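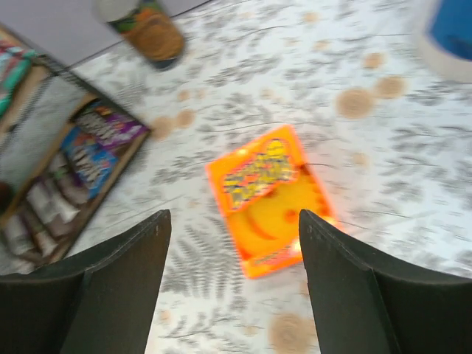 Orange packet, flat on the cloth, tray to the left.

Sunday, March 21, 2021
Snack display, bench 2. Layout and packaging notes.

Share 2 | Comments 16

Purpose of today: settle the arrangement for the Surnholm counter trial before the April delivery. Layout only. No shelf-life work, no weighing of contents.

Surface covering. The botanical paper goes down as a single sheet, pattern running left to right. Cut at 900 mm and trimmed at the front. The first piece had a fold line from the roll that would not lie flat under light packets, so it was turned over, pressed with the steel rule, and put down again. Tape on the underside only. Tape on top catches the crimped ends of the bags when they are slid.

Packet film. Gloss film remains the main problem for reading labels. On the orange packet there is a pale highlight near one lower corner and a second one at the end of the small-print strip. The logo survives this because the lettering is thick, yellow with a dark outline. The small print does not. If the Mindano labels go on this type of film, the batch code should move up off the bottom strip. Noted on the label sheet, revision 2.

Tray. Packets stored in a row, set along one side. A row is quick to fill and easy to check for gaps. The weakness is at the corner, where the end packet takes the load when the tray is tipped. Try a card spacer there. Cut it from the gray board left over from the Alis job, same height as the rim, no glue.
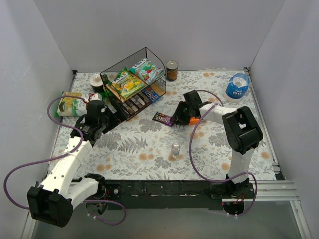 Basket placement was the longer discussion. Amato's layout sheet puts it flush against the back, parallel to the wall, which uses the depth well but hides anything leaning at the sides. An angled basket costs a little width and gives a clear approach from the front. With the black wire one turned, the two bags in its upper part keep their fruit artwork in view, yellow and green on the left, teal and white with the red fruit to its upper right. Those two colors separate well at a distance. I would keep them next to each other in the final layout and not put two yellow bags together. The sheet needs a note that the open side faces front.

Loose packets on the paper. The purple and the orange can stay near each other; the contrast is strong enough to sort by color alone. Leave a finger's width between them. Overlapping packets drag their neighbor when lifted by the edge.

Mesh. Checked the wire for burrs with a cotton swab. One snag at a rear joint, filed down, wiped, checked again. Film bags puncture easily at the seal, so repeat this on any replacement basket.

Stock record: carton 1096 opened for this layout. Remainder back on the lower shelf, flaps folded, no tape.

Open items:
- Corner spacer for tray, cut and test fit.
- Mark basket angle on the layout sheet.
- Ask Surnholm for the counter depth in mm. Their drawing gives the width twice.
- Second sheet of botanical paper, same roll if possible. Check the pattern repeat before cutting.

Share 2 | Comments 16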